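Workshop notebook, bindery bench
June 29, 2024

Saturday, so the building is quiet and I can use the big press without asking. I write this the same evening, while I still remember which board is which.

Work for today: continue the paste trials for the Buchanan ledgers, and begin to repair the spine of the smaller one.

Paste. I cooked two batches of wheat starch paste. Batch A is the old recipe which Innes Pringle gave me when I started here, one part starch to five parts water, soaked overnight and then cooked slowly with constant stirring. Batch B is the same starch but I soaked it only one hour. My question was whether the long soaking is really necessary, because I often forget to do it on Friday and then the Saturday is half lost.

Result so far: B was lumpy when I pushed it through the sieve the first time, and I had to do it twice more. After that I could not feel a difference between the fingers. With the brush there is a small difference. A goes on longer and more even, B drags a little on the Mandine paper, especially at the corners. On the thin tissue I see nothing. I have pasted strips from both batches on the same offcut of board and marked them in pencil on the back. They stay under weight until next week and then I will peel them.

Note to myself: the starch jar is nearly finished. Please, whoever takes the last of it, write it on the order sheet and do not put the empty jar back on the shelf. I have done this myself in the past, so I am not angry.

Spine of the small ledger. The old leather came away more easily than I expected. I put a poultice of paste on the spine, covered it with plastic film and waited 14 minutes, then lifted the old glue with the bone folder. It came in soft brown rolls. Under the glue there is a lining of printed waste, upside down, from some kind of price list. One can read "best" and "per doz." and a part of a word which may be "tallow". I kept all the pieces in a folded paper with the ledger's name on it. Innes likes to see such things and perhaps he can say from which decade the type is.

The sewing is in better condition than the leather. Only the last 3 sections are loose, and the thread is broken at the kettle stitch there. I think it is possible to leave the rest of the sewing alone and to attach the loose sections with new thread, catching the old one. I tried first on a dummy, as I was taught. The first time I pulled too strongly and the thread cut the fold. The second time I waxed the thread and pulled parallel to the spine, and it held well.

I did not do it on the real book today. My hands were already tired, and this is a thing which cannot be made again if it goes wrong.

Leather. The Prernus calf is too shiny for this job, also after washing a piece with a damp sponge. The colour is good. I pared a sample to see how it behaves and it stretches in one direction very much, so when we cut the spine piece we must look at the direction before we mark anything. The goat from the old drawer pares nicer but it is too red. Perhaps one can dye it darker. I will ask Innes if he is against dyeing. I believe he is.

The paring knife needed sharpening again after the second sample. I used the fine stone and afterwards the strop. I still lift the handle too much at the end of the stroke, and one can see it on the edge as a small round part near the tip. Next time slower.

Jirnetti cloth. The new roll came and I cut a test cover from it for the blank books. With the PVA mixture there is no strike-through. With pure paste there are grey spots at the joint. For the blank books I will therefore use the mixture, and for anything old we do not use this cloth at all, so the question is not important there. The grain of the cloth runs along the roll, as usual, but the label says the opposite. I have corrected the label with a marker.

Pressing. The boards for the blank books are between blotters in the small press. I changed the blotters at noon and again before I left. The boards were still pulling a little to the outside, so I have put one more lining of thin paper on the inner face.

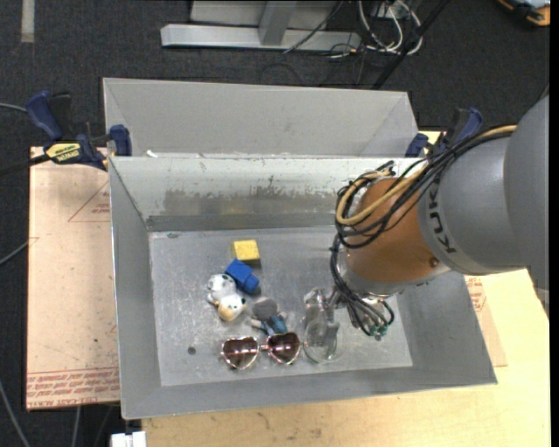 KUKA arm over the grey bin, toys and heart-shaped sunglasses inside.

For next time:

Peel the strips A and B and write which one tears the paper and which one only lets go.
Resew the last sections of the small ledger, in the morning, before any other work.
Ask Innes about the dye and show him the printed waste.
Order starch, blotters, and linen thread in the thinner size. The thick one makes too much swelling in the spine.

The second Buchanan ledger I have not opened yet, apart from the first pages. There is a smell of damp in it but I found no mould that I could see with the lamp from the side. It stands now half open, like a fan, on the shelf near the window, with a clean blotter under it. Please do not close it. In August the owner wants to have both back, and for the small one I think this is realistic. For the big one I would not promise a date before we have looked at the sewing.

Weights back on the trolley, brushes washed, paste B in the fridge with the lid on.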